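Stasiv Residence Services – Shared Study Desks

1/ A reminder to all residents: the shared desks close for cleaning at 6 a.m. on Sunday and reopen at noon. Please clear personal food and drink on Saturday.

2/ Unopened drinks may be left at the Padov desk office. Each resident has 2 shelves there. Label every item with a room number.

3/ Our building houses 40 shared desks. Spilled drinks remain the most common repair request.
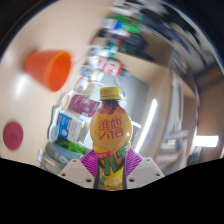
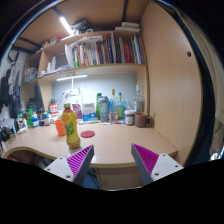 4/ Rules on open cups have changed this term – drinks at a shared desk must now have a lid or a screw cap. A bottle of lemon tea with its cap on, as in both pictures, meets the rule. An orange cup without a lid does not. Coasters are welcome, and books may stay on the shelf above the desk.

5/ Questions may be sent to Imogen Mapplebeck, Residence Office.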